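Home | Seating | Tables | Storage | Delivery | Contact

Fetside Conference Table

Last updated: September

The Fetside is a sectional meeting table made by Iken. Sections join end to end, so a run can be lengthened later without replacing what you have. Each section ships flat in 2 cartons and goes together with the hex key supplied.

Finishes: Dekgate Pale, Dekgate Charcoal, Makris White. Other colors are available to order – please allow 4 extra weeks.

Care: wipe with a damp cloth and dry right away. Do not use scouring pads or bleach. Felt pads for the feet are sold separately.

Warranty: 5 years on frames and joining plates. Tops are covered against lifting edges but not against scratches or heat marks.

Seating: any office chair with arms under the table's clearance height will fit. Measure the arms at their highest setting before ordering.
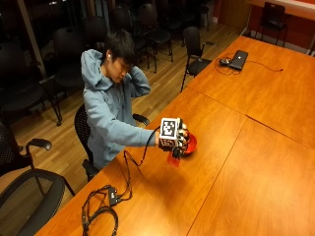

Delivery

Curbside delivery is included on orders over $3,000. Stairs are extra – call for a price.

Contact us | © Iken | Back to top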